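The second life of the soup pot
Leonie Plattner

I was sitting in the back kitchen at Kondel, elbows on the pass, when Dagný Hallgrímsson put a bowl of yellow pea soup in front of me and went back to her onions without a word. It was thick enough to hold the spoon upright for a second or two. There was a puddle of brown butter on top, some mustard seeds that had been popped in it, and a heap of raw chopped shallot. I had eaten lunch an hour before. I finished the bowl, and then I finished the bread, and then I asked whether there was any more.

I'd come to Moltbridge to write about soup because I had a feeling something was happening there. It's a small town with a river, a good ironmonger and far more places to eat soup than it has any right to. Kondel opened in March two years ago with 7 kinds on the blackboard and nothing else, not even a pudding, and people queued in the rain. Now there's Khalaf on the corner by the bridge, where the lentil soup is sharp with lemon and comes with pickled turnip, and Gadeo up the hill, which does broths so clear you can read the pattern on the bottom of the bowl.

What I love about all three is how little they fuss. Soup has spent years being the thing you have first, or the thing you have when you're ill, and in restaurants it often tastes like whatever was left in the fridge blended until it gave up. These cooks treat it as dinner. They want you full and a bit pink in the face.

Dagný grew up on it, naturally. Her grandmother made a lamb and swede soup that started with the bones going into cold water before anyone else in the house was awake, and she still makes it when the weather turns. The pea soup is her own, though, and there's no meat in it at all. She gets the depth from onions cooked for 90 minutes in far too much butter (her words) with a spoonful of yeast extract stirred in at the end. I watched her do it. For the first half hour you would swear nothing was going on in there, and then the whole room smells like the best chip shop in the world.

"People turn the heat up," she told me. "They get bored and they turn it up, and then the edges go black and they've made something else."

I am a turner-up of heat. I have been one all my life, and I went home and did it her way with the radio on and a crossword, and my goodness, what a difference!

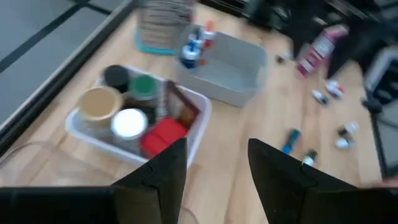
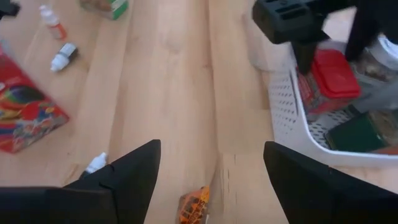
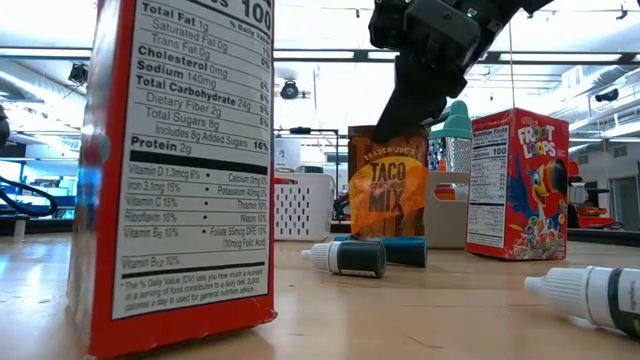
The other thing Dagný is firm about is the split pea itself. She doesn't soak them. She rinses them until the water runs clear, tips them in with the onions, a bay leaf and a parsnip cut up small, and lets them fall apart in their own time. Salt goes in late. The parsnip was a surprise to me, as I'd have gone for carrot, but it melts away completely and leaves a sort of sweetness behind that you can't quite place.

Down at Khalaf they go about things in almost the opposite way. It's fast, for a start. Red lentils, cumin, garlic, a potato grated straight into the pan, and the whole lot is ready before you've laid the table. All the work is in what goes on top: onions fried until they're nearly too dark, dried mint sizzled in oil, a great squeeze of lemon, toasted scraps of yesterday's flatbread. You're handed the toppings in little dishes and left to get on with it. I put on too much of everything and it was perfect. The family at the next table had a system, with the mint going round clockwise and the lemon coming back the other way, and the youngest was in charge of the bread.

Gadeo is the quiet one. You climb the hill, you take off your coat, and you're brought a mushroom broth with nothing in it but a few slivers of celery and a slick of green oil. I was suspicious, I'll admit. I like a soup I can lean on. But there's a lot going on in that bowl — dried mushrooms, charred leek tops, a bit of seaweed — and by the time the second course came round (barley dumplings, in more of the same broth) I had stopped talking, and my companion will tell you how often that happens.

If you want to make the trip, the 131 bus stops right outside the ironmonger and it's a short walk from there to all of them. Go hungry and go early. Kondel puts its lids on when the pots are empty, and on the day I visited, the beetroot one with horseradish had already been wiped off the board when I arrived. I'm still cross about it.

And if you can't get there, make the peas. For 4 hungry people you'll need a big bag of yellow split peas, a pack of butter you don't mind seeing the back of, as many onions as your heaviest pan will hold, and an afternoon. Slice the onions thinly and keep the flame so low that you have to bend down to check it's lit. Chop the shallot at the very last minute and use more than looks sensible. Any soup left over will set solid in the fridge overnight, so loosen it with a splash of water, warm it slowly, and pop a fresh lot of mustard seeds for the top.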